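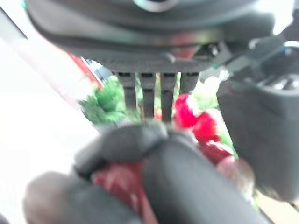 Sorting and Put-Away of Small Household Items
Section 3: Method and First Results
Decha Hemmin, Agnes Gillies, Lertchai Bunnag

3.1 Purpose
The project compares two ways of returning small items to storage after a room has been used. In the first (by color), each item goes to a bin marked with its main color. In the second (by use), items are grouped by where they are needed next. Both were run on the Siriwan item set, which holds 134 pieces.

3.2 Item set
Items were accepted if they could be lifted with one hand and weighed no more than 600 g. Pieces with more than one color were assigned the color covering the larger area. Glossy items were kept in the set. Under the ceiling lights, highlights on a glossy red or dark blue surface can look nearly white, and this caused some disagreement during labeling. Tassanee Phetsri made the final decision in those cases.

3.3 Procedure
Items were spread over the work surface before each run. One item was moved at a time. Timing started at first contact and stopped when the item was released in the bin. A dropped item was put back at its starting point and the drop was logged. Bins were emptied between runs, and the starting layout was changed using the Drendby sheet (Appendix B).

3.4 Results
Sorting by color took around 17 minutes per full run. Sorting by use was slower in every run, mostly during the first part, when many groups were still open. Drops were more common with smooth, rounded items than with flat ones under both methods. Bin errors under the color method came mainly from green items with a yellow tint.

3.5 Limits
Only two layouts have been tested so far. Retrieval time was not measured and will be covered in Section 4, together with the revised labels from October.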